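Filed under: Diary, Play Kitchen, Felt & Yarn

5 September 2018

Up too early. Coffee, then straight to the white table to sort the play kitchen before Deepika comes for it. She wants it for the little ones' room at Fleltby and I keep saying tomorrow.

Made myself do it properly this time. Everything out of the box, pans and dishes spread where I could see them. The colander is bigger than I remembered. It's the pale green one, and I'd been hunting all over the house for the cup to go with it. Blue cup too. Still no lid for anything, did we ever have lids??

Kept stopping. Found the banana with the peel that opens and stood there like a fool. Strawberry fine, orange slice fine. Wiped things down with vinegar water, Hortensia's advice, now my hands smell like salad.

Then the ketchup. Hiếu says the felt one shouldn't go, too much work in it, all those tiny squares on the label. He's right and I'm sending it anyway. A kid should get to squeeze it over a pretend egg. I did tell Deepika not to put it in the wash. Will tell her agian.

Need to ask Malcolm if he still has the other box, the one from January. 15 plates in there, he claims. I'd take 2. Also call the dentist, also stamps, also the MacLeod bill (91 dollars, for what). 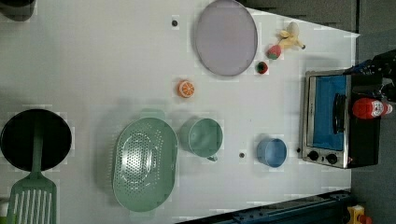 Kitchen things, and then the ketchup.

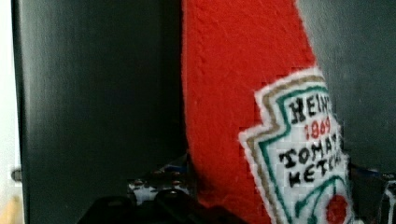 Photos: Ravindran Varghese

Wrote to Deepika before lunch, she wrote back in capitals. So that's a yes.

Still to do: find a box that doesnt sag, newspaper for wrapping, write her name on the side. The spatula wants to poke out of whatever I put it in. Soup for dinner, the last of it. Legs tired. Bed.

3 comments | 2 shares

Contact | © Leltatow | Back to top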